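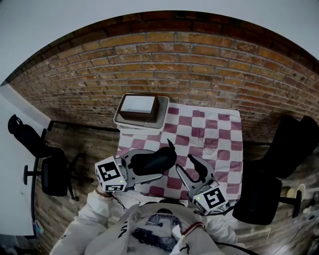
Prumia came out for the home computers a couple of years after I stopped paying attention to home computers, so I first played it as an adult, on an emulator, with the manual open as a scan in another window. It's a trading and flying game set over a flooded planet. You carry cargo between floating towns, and most of your time is spent looking at the map. The map is the reason I'm writing this. It's a grid of light and dark squares laid over the whole sea, and the closest thing to it I can think of is a red-and-white checkered tablecloth, if you swapped the red for dark blue. Each square is one sector. You pick a square, the ship turns toward it, and then you fly there in first person over a lot of flat water.

I finished it last week, after leaving it alone since September. By finished I mean I paid off the ship, visited all four corners of the map and saw the ending, a single still screen with three lines of text. I took notes while I played and this post is mostly those notes put in order. There isn't much about the game online in English, and the one long walkthrough I found covers a different version with different prices.

First, getting it to run. The disk version wants a clean boot and will hang on the title screen if anything else is loaded. The tape version works on anything but has no music and takes forever unless your emulator can speed up loading. I used the disk version. If you get a title screen with the logo and no menu, press the space bar twice. The manual doesn't mention it. I found it by leaning on the keyboard.

The copy protection asks for a word from the manual each time you start. The scan I have is missing a page, so one time in every several tries I got asked for a word I couldn't look up. You can guess three times, then it resets. Use a save state after the check and forget about it.

You start in Venel with 300 credits and an empty hold. Venel is in the middle of the map and sells nothing worth carrying. What you want to do is spend everything on water filters and take them to Conceição, two squares east. There is no weather on the first trip, so it's safe. Conceição buys filters at more than double and sells dried fish, and Venel buys the fish. Go back and forth until you can afford the second fuel tank. That took me most of an evening. It's dull, but the alternative is flying north with one tank, and I did that on my first attempt and ran out of fuel over open sea with a town in view.

Running out of fuel doesn't end the game right away. The ship settles on the water and you get a prompt asking if you want to signal. If you say yes, a tug comes and charges you whatever you have, down to zero. If you say no, you can wait, and I've read that a passing trader will sometimes stop and sell you fuel at a normal price. I waited through a full game day once and it didn't happen. It may need a certain sector, or it may be a rumor.

The flying is better than it has any right to be on that hardware. The water is drawn as rows of dots that get closer together toward the horizon, and they move at the correct speed for your height, so you can judge how low you are without looking at the gauge. I got to the point where I could land at the smaller towns by the dots alone. Landing at big towns is automatic if you've paid the docking fee in advance. Pay it. It's cheap, and the manual landing at Odonora has you coming in between two towers with a crosswind.

Odonora deserves its own section because it's where the game changes. Up to that point there is no fighting at all. Once you dock there for the first time, pirates start to show up in the outer ring of sectors. They come in singles at first, later in pairs. Your ship has a forward gun from the start, but the manual calls it a "flare launcher" and I didn't know it did damage until I fired it at a pirate by mistake. It takes four or five hits. You can also outrun them if your hold is less than half full. I mostly ran.

The people at the bar in Odonora will sell you tips. Two of the tips are true and the rest are random, and they're the same tips every game, so here are the true ones. Medicine sells at the southwest corner for the best price on the map. And the engine upgrade at Conceição drops in price if you arrive there with an empty hold. I tested the second one several times with save states and it holds up. I don't know why the programmers put that in. Maybe it was meant as a kindness to players who had been robbed.

Now the numbers. The ship costs more than anything else you'll pay for, and the debt goes up a little every game day, so early on you're barely moving it. Ignore it until you have the engine upgrade. The lender never comes after you. There's a threatening message every so often, and nothing behind it that I could find. After the upgrade, run medicine to the southwest and you can clear the whole thing in a handful of trips.

There is one bug that can ruin a save. The cash counter is fine up to high amounts, but the cargo value on the status screen isn't. If the value of what's in your hold passes a certain point, the screen wraps around and shows a small number, and if you sell everything at once, the game pays you the small number. I lost a full load of medicine that way. Sell in small lots and you won't see it. I'd be interested to know if the tape version does the same thing.

The person who worked most of this out before I did is Deok-su Ha, whose old text file on the game is still floating around in a couple of archives. It's a list of sector numbers with a few words next to each one, no introduction, no explanation. The map has 960 sectors and the file covers 958 of them. I went and looked at the 2 that are missing, expecting something. Both are open water. I flew around each of them at different heights and at night, and fired the flare launcher a few times. Nothing. I suppose the lines got dropped when the file was copied from one place to another.

The night flying is worth doing once even if you have no cargo. The town lights come up from below the horizon one at a time, and from a decent height you can see two towns together, which never happens by day because the draw distance is shorter. I think the programmers got away with it because a light is only a single dot. It also makes night the safer time to travel if you're low on fuel, since you can steer by what you see instead of trusting the compass. The compass drifts. It resets when you dock.

A few smaller things I wrote down:

You can rename the ship at any town with a repair yard, but only before you've repaired anything there.

Fish spoils. Filters don't. Medicine spoils slowly enough that it has never mattered to me.

The radio picks up a different tune in each quarter of the map. In the northwest it's static, and I left it on for a long time in case there was something under it.

If the game asks you to change disks and you only have one disk, press return. It carries on.

The ending plays when you dock at Venel with no debt and all four corners visited. If you pay off the debt last, in Venel itself, you have to leave and come back before it will trigger. I sat in the dock for a while wondering what I'd missed.

As for whether you should play it, I'd say try the first hour. If going back and forth between two towns with a hold full of fish sounds unbearable, the later parts won't change your mind — they're faster, but it's the same activity. I liked it. It's a good game to have running in the evening while something else is on.

I'm going to try the tape version next, mostly to check the cargo bug. I've also seen screenshots of a version in color with coastlines on the map, and the version I played has no land anywhere, so either the screenshots are from a different game or there was a later release I don't know about. If you have it, or had it, leave a comment and tell me what machine it was on.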